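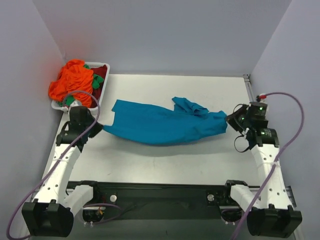

How do I keep the rice from pouring out of the ends of a homemade shaker tube?

Cap the tube with two layers of packing tape before you put any paper or cardboard over it, and run the tape at least an inch down the sides. Glue alone lets go as soon as a kid starts whacking the thing on the porch rail.

Craft Talk > Kids & Homemade Instruments > Shaker tubes, ocean drums, etc.

glitterandgrits
Okay so I'm taking over the music table at the Werville library's summer craft day and I want to do shaker tubes (paper towel rolls, rice, washi tape on the outside, you know the ones). I made a test one last night and it sounded great for ten minutes and then I had rice in the couch. The tape tip up top is from my sister and it does work, I made a second one and my four-year-old has not managed to kill it yet! Now I'm stuck on filler. Rice is kind of whispery. I want something a bit louder but not so loud that the librarians hate me. What does everybody use?

pdx_mango
Popcorn kernels. Louder than rice, cheap, and they don't leave dust in the tube. Two tablespoons per paper towel roll, no more. If you fill it up it just goes thud.

Tansy R.
Seconding popcorn, but mix it half and half with rice. You get the rattle and the swish both. We did a whole second grade class this way last December and the teacher hung them on the wall afterward.

oldbuttonjar
I'm going to disagree with popcorn for little ones. If an end opens up you've got kernels all over the floor and somebody's baby brother is crawling through it. I use small pasta, the star kind. Still not something you want a baby eating, but it's a lot easier to spot and sweep up.

pdx_mango
Eh, if an end opens up you have a problem no matter what's in there. Tape it right and it's fine.

oldbuttonjar
I've seen "tape it right" go wrong with a room full of kindergartners doing their own taping. The grown-ups can't check every tube.

glitterandgrits
Fair point from both of you. I could cap one end on all of them at home the night before, and then the kids only have to do the other end? That cuts the mess in half at least. Also, has anybody tried beads? I have a giant bag of Clastard pony beads, it says 3,000 on the label and I've barely made a dent.

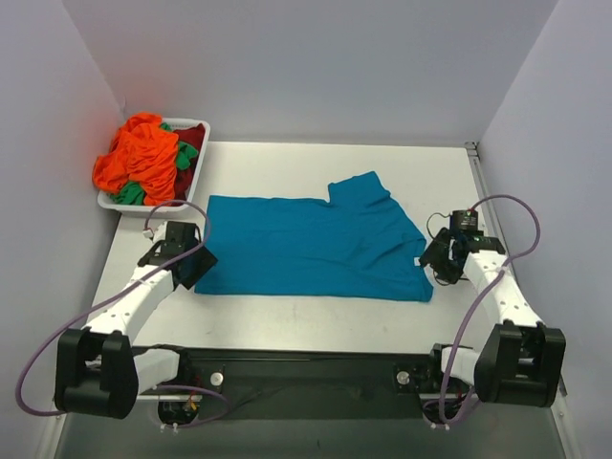
Grímur Zoëga
Pony beads are too big for a paper towel roll, in my opinion. They clack, and then they all land at one end at once. I would save them for a tin can shaker with a balloon stretched over the top. For cardboard I like dried lentils, the small green ones. The sound is soft but you can still hear it across a table.

glitterandgrits
Ooh, lentils. I have lentils! Never thought of it.

Tansy R.
Lentils are good. If you want the sound to last longer when you tip the tube, crumple a long strip of foil into a loose coil and slide it in before the filler. It slows everything down on the way through. Don't pack it tight or the lentils get stuck in the middle and the kids think it's broken.

hollyhockmom
Can I ask about the outside? We did ours with washi tape and it peeled by the next morning. I used the Zevport rolls from the dollar bin.

pdx_mango
Cheap washi does that on bare cardboard. Wrap the tube in plain copy paper first with a glue stick, then the washi holds better. Or skip it and let them go at the paper with markers, which mine like more anyway.

oldbuttonjar
Markers all the way. Let them color the paper flat, THEN wrap it. Coloring on a round tube is a recipe for tears.

glitterandgrits
Okay here's where I've landed. One end capped ahead of time, lentils with a little popcorn (sorry oldbuttonjar, I'll be strict about taping, and the under-3s get a sealed one I made myself), foil coil inside, paper colored flat and then wrapped. I still need more tubes though. I've been begging the neighbors and I have four, and two of those are toilet paper rolls.

hollyhockmom
Toilet paper rolls work if you tape two together in the middle! Wrap the joint a few times. I can bring you a bag of paper towel rolls too if you're near the Chacko building, I've been hoarding them all year.

glitterandgrits
I'm ten minutes from there, sending you a message right now!!

oldbuttonjar
Still say star pasta. But bring a broom either way.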